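# Survey says 46% of our residents are "not informed" about the air monitors. How should I read this?

**Posted by tilda_k, 10/17/21**

Hello everybody. I am living in Coughlan, in one of the streets behind the Kornemine depot. In April our district council paid the research company Enov to make a survey of the residents about air quality and about the new monitoring stations. The summary came to our mailboxes last week and I have read it several times, but I still don't understand one part.

The summary says that 46% of the people who answered are "not informed or poorly informed" about the monitors. In the next paragraph it says that a large majority "supports the current communication measures". For me these two things don't go together. If I am poorly informed, how can I support the way they inform me?

I also don't find how many people were asked. There is only one small line under the table: "Base: all respondents with a valid answer." I wrote to the district office and received a polite email, but it only repeated the text of the summary.
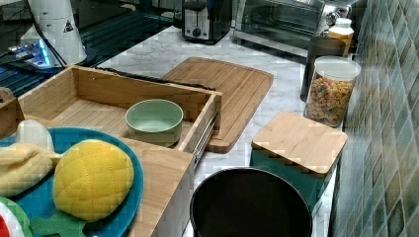 Oratile Shabalala, from the next street, told me on the phone that I am looking at the wrong number and that I should first ask which people got the question at all. She may be right, but I don't know how to find this out. There will be a public meeting about the results and I would like to ask something useful there. Can somebody explain how such a result is possible, and what I have the right to ask for?

Thank you for your patience, English is my third language.

---

**marrowfield**

I worked for some years in the office of a survey company (not Enov), mostly checking questionnaires before they went out. I will try to explain.

The two results can both be correct. In many questionnaires there is a filter. First everybody gets a question like "How well informed do you feel about the monitors?" After that, only the people who say they have seen a leaflet or visited the website get the question "Do you support the way the council communicates?" The people who saw nothing are sent to the next section. So the "large majority" may be a majority of a much smaller group, and this group is naturally more friendly to the leaflets.

The line "all respondents with a valid answer" is a weak sign of this. It can mean that the "don't know" answers were removed before the percentages were calculated. If many people said "don't know", this changes the picture a lot.

What I would ask for, in writing, before the meeting:

- the full questionnaire, with the filters and the order of the questions
- the number of people behind each table, not only for the whole survey
- how people were contacted (phone, door, online link) and in which languages
- whether the results were weighted, and by what

The order of the questions is important too. If the survey starts with two pages about how much money was spent on the stations, people answer the later questions in another mood.

I can't tell you what you have the right to receive, this depends on your local rules. But the council paid for the work, so the contract should say who keeps the tables. Ask for the "technical note" or "methodology note". If you ask for "more information" you will get the same email again.

---

**Dunstan R**

All these surveys are the same, they write the result first. We had one in Porero about the smoke from the field burning and they asked 20 people outside the supermarket. I wouldn't lose time with it, go to the meeting and say what you smell in the morning.

---

**tilda_k**

Thank you both. Marrowfield, I sent the request yesterday with your four points and I used the words "methodology note". Dunstan, I will also say the thing about the mornings, but I would like to have the tables in my hand when I say it.

---

**pell_and_co**

Small addition to the long answer. Check also the dates when people were interviewed. In our district the air is much better after the spring rain, and people who are called in a clean week are less worried than people called in a smoky week. If the interviews were done in 2 different periods, ask for the results of each one separately. They usually have them, because every interview is saved with its date.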